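Scene rules for kitchen tasks - what do we actually require?
Posted in: Simulation & Good Practice

skamum_fan, 15/09/2022
I've been rewriting our house rules for simulated kitchen runs and I'm loving it! Rule 4 so far: food items start clear of the hob, and the arm's route must not cross the burners. Here's the layout I'm testing against. 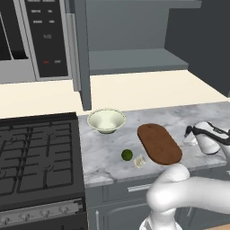 Start positions need writing down properly - a seed number alone won't do. With the lime in front of the bowl and a small pale piece touching the board's edge, a small change in the start can give you a very different grasp. I'd log every object, every run, all 2000 of them.

Awuor Nyanda
Love this, but I disagree on clearances. A fixed gap is too blunt. Small items that sit together are a fair test and the rules should allow them.

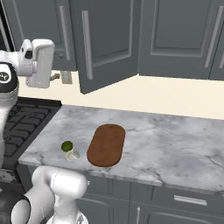 Pale pieces touching, board well clear of them

cadard23
Allow them, yes, but tag them as a separate class! We mixed ours in August and couldn't compare anything afterwards.

Upendo Mwakyusa
Agree with cadard23. I'd also want a rule for items partly hidden by the arm. Ours says save a second view.

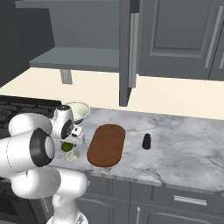 Bowl partly behind the wrist, lime in view

skamum_fan
Second view is going in as rule 15. Still not sold on dropping the fixed gap, Awuor - could you post your wording?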